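Red Carpet Fashion Coverage in Local Entertainment News: A Student Project Report
Department of Media Studies, Castden College
Submitted 28th February 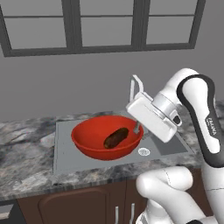 1. Purpose
The project examined how entertainment sites write about clothing worn at awards ceremonies. Previous coursework in the department had dealt with film reviews and celebrity interviews, and fashion reporting had not been studied separately. The group wished to establish how much of a typical article concerns the clothes and how much concerns the person wearing them.

2. Material
Articles were collected from 8 websites serving the Forkmont and Sterville areas. The collection covered the winter awards season, beginning in December, and produced 887 articles. Duplicates and picture galleries without text were removed, which left 672 for analysis.

3. Method
Each article was read by two students working separately. They recorded whether the designer was named, whether the wearer was quoted, and whether age or body shape was mentioned. Where the two readings differed, a third student decided. A test set of 40 articles was used to agree on the wording of the categories before the main reading began.

4. Results
Women's outfits received longer treatment than men's on every site studied. Comments on body shape appeared mainly in articles about women. Designers were named less often than expected, with the exception of the Sterville label Vũ, whose gowns were credited in nearly all articles that showed them. Direct quotations from the wearer were rare.

5. Limitations
Headlines were not coded separately from body text. Several sites changed their articles after publication, and only the first saved version was used. Reader comments were outside the scope of the project.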